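Hendlow Three-Tier Shelf Unit
Reviewed by Anathi Visser, November 9, 2019

I bought two of these for the snack corner of our shop in Grisiddale. The old unit had bowed in the middle and the bottles leaned forward. The Hendlow costs $140, or $117 each if you buy a pair.

Assembly took me 70 minutes for the first unit and less than half that for the second. The shelves hook into slots on the uprights. The instructions are one sheet of drawings, and step four shows the bracket upside down. No tools are needed apart from a rubber mallet, which is not included.

Hendlow rates each shelf at 100 pounds. I keep full soda bottles on one shelf and have seen no sag since March. The finish wipes clean, but it scratches if you drag a crate across it. Touch-up paint is sold separately -- I think it should come in the box.

My main complaint is the leveling feet. They turn by hand and work loose on a tile floor. I ended up putting a nut on each one. The Prarnetti unit we had before was worse in most ways, but its feet stayed put.

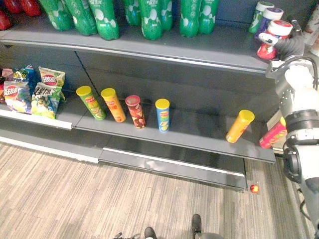

Can you change the shelf height after it is loaded?
You have to empty the shelf first, as the hooks will not lift out with weight on them.

Four stars out of five. Delivery was on time and one end cap was missing. Hendlow mailed a new one.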